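Search the docs...

Guides > Perception > Set-up

6 min read

4. Setting up the shelf detector

Read section 3 first if the camera isn't calibrated. Everything below assumes the head camera is publishing and the base is parked. Written against the Widby build of 10 January 2022. Older builds have the same screens but the menu names differ, ask Gert Adams for the old sheet.

4.1 Before you start

You need:
– Stovden desktop client, logged in as operator (not viewer, viewer can't save)
– a shelf map, even an empty one
– 4000 MB free on the log drive. Less than that and recording stops without a message.

Caution: arm brakes on for all of section 4. The planner stays loaded in the background and will take a goal if someone sends one. Simone Sales has asked for a lock-out, not in yet.

4.2 Start the perception node

1. Open Stovden. Pick the robot from the list on the left.
2. Nodes > Perception > Start. Wait for the green dot. Slow the first time after a reboot, leave it alone.
3. Open the Live tab. Picture should update smoothly. If it stutters, close any other client on the same robot.
4. Check the clock offset, bottom right of the tab. Over 200 ms = stop here and sync the clocks (section 2.6). Detections will still show but the planner throws them away as stale.

Note: don't start the node twice. Two copies fight over the camera and you get every other frame.

4.3 Teach the shelf frame

The detector looks for the rack first and the items second. If the rack is wrong everything on it is wrong.

1. Drive the base so both front posts of the rack are in view. Tops of the posts can be out of view, that's fine.
2. Map > New fixture > Open rack.
3. Click the left front post where it meets the lowest shelf, then the right. Same order every time. The other way round flips the normal and the planner thinks it is standing behind the rack.
4. Click the front lip of each shelf you want searched, bottom to top.
5. Press Fit. Residual under 69 is good enough to carry on. Over that, redo step 3 slowly.
6. Save with a name people will recognise. Not "test2".

Caution: racks on casters move. Lock the wheels if they lock, and tick "Movable" in the fixture settings either way. Ticked, the node refits the rack at the start of every run. Unticked, it trusts the saved pose for ever, and Dumisani Masilela has a bent fingertip to show for it.

Note: thin wire shelves give patchy depth. You see through them to the wall. Set Depth fill to "Wire" and not "Solid". Solid puts a plane where there isnt one and small items sink into it.

4.4 Items

1. Open Classes. Load the Cokville set, 378 labels, or your own.
2. Set Soft items to On for anything plush. Off, the segmenter splits one toy into two wherever the colour changes.
3. Leave confidence at the default for the first run. Tune later.
4. Press Detect once. Not Continuous yet.
5. Look at the masks over the live picture before you look at the numbers. What the camera has to deal with on a full rack:
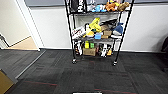
6. Work along one shelf at a time and fix masks that have run together. Split tool for two items under one mask, Merge for one item under two. A bright plush next to another bright plush is usually fine. Dark things at the back and boxes in the shadow on the bottom shelf are where it goes wrong – check those by hand.
7. Anything cut off by the top of the view gets flagged Partial. Leave the flag on. Partial items are not offered to the grasp planner. To use that shelf, tilt the head up and detect again.
8. Mark areas to ignore. Doorways, chair backs, boxes on the floor. Ignore zones stick to the map, so draw them a bit generous.
9. Switch to Continuous. Watch the IDs, they should hold still. IDs swapping between neighbours means the track window is too short, put it up one notch at a time.

4.5 Hand over to the planner

1. Planner > Scene source > Live perception.
2. Press Preview reach. Green can be reached, amber needs a base move, grey is Partial or ignored.
3. Save the profile. Exporting is seperate, Save does not export.
4. Brakes stay on untill section 5.

Problems with the fit go to Shireen Mnguni, class files to Xolani Mabaso. Attach the log, not a screenshot of the log.

Filed under: Perception, Shelf picking, Operator guides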